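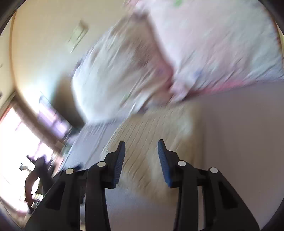 *Photo: Usa Srisuk*

My aunt Yolanda kept a guest room in her house in Marnach for the better part of her life, and I don't believe she ever once used it for anything else. No sewing machine crept in there, no exercise bike, no boxes of tax papers. It had a bed, a lamp, a chair with a cushion she had made herself, and a little dish on the windowsill for your earrings or your loose change. When you came to stay, you stayed in a room that had been waiting for you, and I have been thinking about that room ever since February, when my husband and I started talking about giving ours up.

I should say right away that I understand the case against guest rooms, because I have made it myself, loudly, at dinner. A spare bed gets slept in maybe a dozen nights a year if you have a sociable family. You heat the room, you dust it, you pay a mortgage on it, and the rest of the time it sits there with the door closed. Our neighbor Ulises Valderrama turned his into a workshop for repairing accordions, and he is the happiest man on the street. His sister now stays at the motel out by the highway when she visits, and he pays for it, 80 dollars a night, and he says he still comes out ahead. I'm sure he does!

But I asked his sister about it once, while we were both standing in his driveway waiting for him to find his keys, and she said the motel was very nice and she came for two nights now. She used to come for a week.

I have turned that over in my head a good deal. A week in someone's house is a different animal from two nights. By the third day you've stopped being company. You know which stair creaks and which mug is whose, and you're allowed to be a bit grumpy before coffee, and somewhere around the fourth evening, when the big news has all been told and there's nothing on television, somebody says the thing they've been meaning to say since they got there. I learned that my father had once been engaged to another woman on the fifth night of a visit, over a bowl of walnuts. I can't picture him telling me that in a restaurant with one eye on the parking meter.

My friend Socorro Apaza grew up in a house with six children and no spare anything, and she thinks I'm being precious about this. In her family, when her grandmother came, two kids went on the floor and the grandmother took their bed, and everyone complained and everyone had a wonderful time. She's right, of course, and I don't want to pretend that hospitality needs square footage. Some of the best nights of my twenties were spent on a couch in Iltberg that was a good foot shorter than I am. The couch belonged to Ambros Frei, who would step over me at five in the morning on his way to the bakery and leave a roll on the arm of it, wrapped in a napkin.

So perhaps what I'm defending is the invitation more than the room. Still, I notice that the invitation gets harder to make as we get older. At twenty-four you say "sleep on the floor" and people do. At sixty-one your friends have hips and backs and a machine that helps them breathe at night, and "come and stay" had better have a mattress behind it or they'll take it as politeness and stay home.

We priced out what it would cost to make ours into a proper office, with shelves and a decent desk, and the figure came to just over 3,000 dollars. My husband had the tape measure out. He's a reasonable man and he works from the kitchen table, where I am forever moving his papers to put down a pot, so he has a claim on that room and I know it.

What we've settled on, for now anyway, is that he gets a small desk under the window and the bed stays. It's not going to look like anything in a magazine. His printer will have to live on the dresser, and whoever comes will have to put up with the printer. Yolanda would have thrown a tablecloth over it, and I may do the same.

Socorro is coming in the spring, for nine days if I can talk her into it. I've already bought the good pillows, and I've been looking around the secondhand shops for a little dish.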